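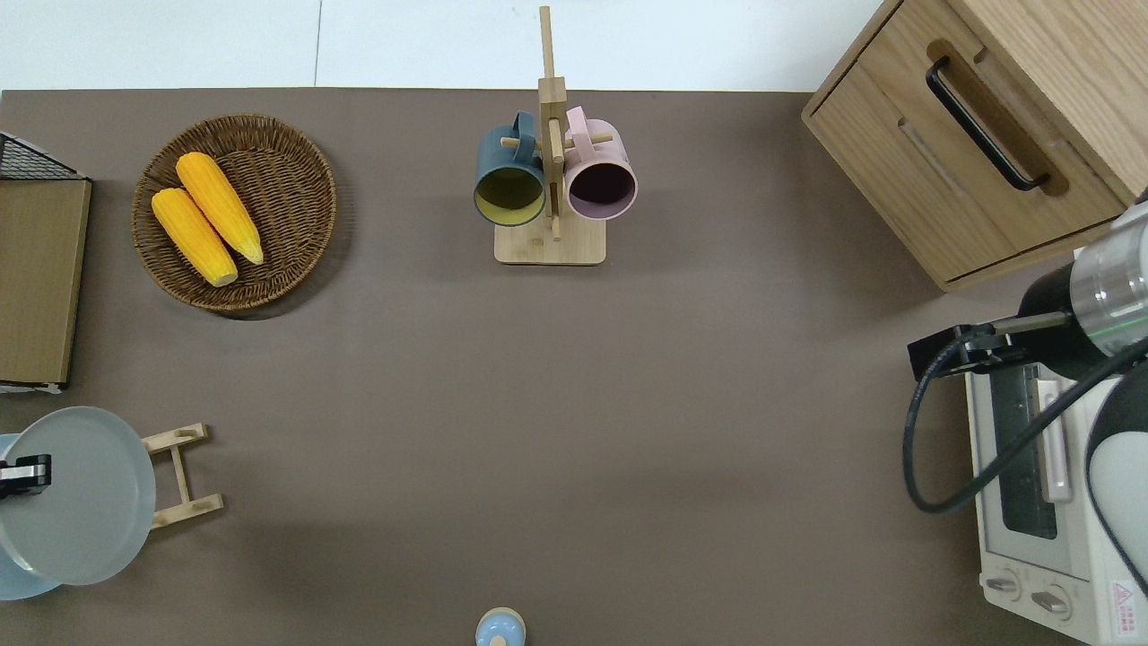

July, test kitchen, second go at the rye and buttermilk loaf

Oven on at 2 in the afternoon, far too late as usual, so these notes are being scribbled in between everything else. The first version (see Arnaldo's page before this one) came out with a lovely crust and a middle like damp putty, and we argued over it all through washing up. He blames the flour. I blame the tin, and possibly the fact that we cut it while it was still steaming because we were hungry.

Anyway! Changes this time. Same starter, fed last night and left on the shelf by the boiler, and it smelled properly of apples this morning with none of that nail varnish whiff we had in spring. I've swapped the light rye for the coarse one from the Wetstead mill, 245 g of it, with strong white making up the rest as before. Buttermilk is the Koster one again. I did look at making our own with milk and lemon but I want to change as little as I can get away with, and I've already changed the flour, so that can wait.

Salt went in late, after the half hour rest. Caraway toasted in the small pan until it started to jump, then bashed a bit. Arnaldo wanted fennel seed too and I said no, and then put a pinch in when he went out to take a delivery. He hasn't noticed. (Arnaldo, if you're reading this, it was a very small pinch.)

The dough is much stickier than last time. Coarse rye is meant to drink more but it takes its time about it, and for the first stretch I was sure I'd got the weights wrong and went back over the lot with a pencil. They were fine. Wet hands, scraper, no extra flour on the bench, and by the third fold it was holding itself up nicely. Not silky, it's never going to be silky, but it stopped trying to leave the bowl with me.

Proved in the tin, the long Prunel one, the one with the dent. Covered with a damp cloth. It came up to just below the rim in roughly 85 minutes, quicker than I'd have guessed, but the kitchen was like a greenhouse by then. Small holes starting on top, so in it went.

Baked hot to start, then turned down, and this is the bit I want written clearly for whoever does it next: after turning down it had 40 minutes, then out of the tin and straight back on the bare shelf for a little longer. Last time we skipped that and I'm now fairly sure it was half the trouble. The sides were pale and soft when it came out of the tin, and they'd firmed up and browned by the end. Sounded hollow underneath, for whatever that's worth with rye.

Then we left it alone. Wrapped in a tea towel, on top of the cupboard, overnight. Arnaldo moved it once "to check" and was told off.

Next morning: much better. The crumb is close but not gummy, the knife came out clean apart from a smear near the very bottom. Good sour edge, the buttermilk rounds it off, and the caraway is there without shouting. Crust a touch thick at the corners for my taste though Arnaldo likes it that way and ate both ends. We had it with salted butter and then with the Pinheiro quince paste, which was so good that I've stopped pretending we're testing it for toast only. Quite fancy it with smoked mackerel as well.

Still not happy about:

The smear at the bottom. Could be the dent in the tin, could be the shelf was too high. Try one shelf down.

Top split along one side. I forgot to dock it — the skewer was in my apron pocket the whole time.

The coarse rye makes it a bit crumbly when sliced thin. Maybe a spoon of treacle would help it hold, and I'd like the colour too.

Next bake: same again with the lower shelf, holes poked, treacle in. Leave the fennel question until he asks. Need more buttermilk, and somebody has walked off with the good scraper.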